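Home Features Reviews Interviews Festivals Subscribe

The Long Night of Ekar: how a forgotten heist picture found its way back to the big screen

By Amarachi Ekwueme
28/10/2026

Last updated: 9.40 am

The first thing you hear is a tram bell, then a woman laughing, then nothing at all for what feels like an age. By the time the title card for Ekar came up, half the people in my row had leaned forward in their seats, and I don't think they leaned back until the lights went on.

I'd been hearing about this film for years. It ran for 6 nights on its first release, got one sniffy notice and disappeared into the storage rooms of its distributor, Trillex, which went under not long after. What survived was a single colour print with a chewed-up third reel and a soundtrack that sounded as if it had been recorded inside a biscuit tin. Now it's back, restored from the original negative, and it's an absolute cracker.

The story is simple enough. Govindasamy, a clerk in a savings bank, has worked out that the night deposit book can be made to balance even when the money isn't there. He has no intention of doing anything about it. Then his sister's landlord, a marvellous slab of a man called Zokberg, gets wind of the idea, and from that point on our clerk has a partner whether he wants one or not. The whole business plays out over one night, in stairwells and tea rooms and the back seat of a very small car.

Director Asabe Effiong was working with next to no money, and she turned that into a style. She shoots people through doorways and over shoulders, so you're forever catching the tail end of something. There's a chase through a fish market (on foot, in dress shoes!) that has more life in it than most of the car chases I've sat through this decade. And she loves hands. Hands dealing cards, hands counting notes, hands hovering over a telephone that we desperately want someone to pick up.
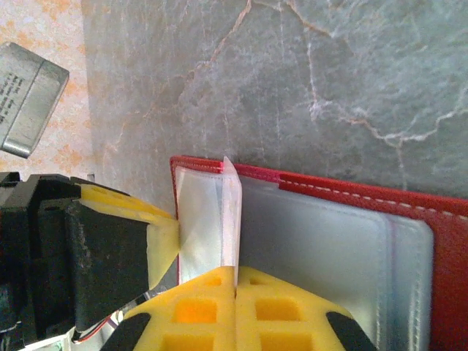
A red card holder lies open on grey marble.

Folasade Chukwu plays the sister, and she's the reason to go. She has maybe a third of the dialogue anyone else has and she walks away with every minute she's in. Watch her in the kitchen when Zokberg comes to collect the rent. She butters a piece of toast the entire time he's talking, right out to the corners, and you know by the last stroke of the knife that she's going to ruin him. I've seen it twice now and both times there was a little gasp from the audience.

The restoration was led by Dilruba Gazi, who spent the better part of three years on it. The negative turned up in 553 separate rolls and offcuts, plenty of them unlabelled, and her team had to match each one against that battered print by eye.

"You get very fond of the extras," she told me over the phone. "There's a bloke in a striped scarf who's in four different locations in one night. I knew his walk better than my own dad's."

The sound was harder. The market sequence had been mixed so loudly that the voices were buried, and Gazi had to decide how much to clean up. She left a good deal of the racket in, and I'm so glad she did - you can make out the dialogue now, but you still have to strain for it the way the characters do.

A word about the length. The version released by Trillex ran 86 minutes and made very little sense in its last act, with Zokberg vanishing between one shot and the next. Effiong's own cut runs 120, and most of the new footage comes after the bank doors close. There's a long scene on a ferry that I could happily have watched for another half hour. Some of my colleagues think it drags. Mohcine Lahlou, who programmed the season, told me he'd had a fairly heated argument in the foyer over that ferry, and that he'd do it again.

I'm with him. The ferry is where Govindasamy finally works out what he's been part of, and Effiong gives him the time to do it, with the city lights sliding along behind his head and the engine thumping away underneath. If I have a grumble, it's the score, a brassy thing that barges in whenever somebody so much as opens a drawer. You do get used to it. I was humming it on the way home.

Effiong made only two more features after this one, and both are harder to find than Ekar ever was. Lahlou says he's chasing a print of the second and hopes to show it in April, scratches and all. In the meantime the restored Ekar is touring independent cinemas, with a short introduction by Gazi before selected sessions. Get there in time for the tram bell.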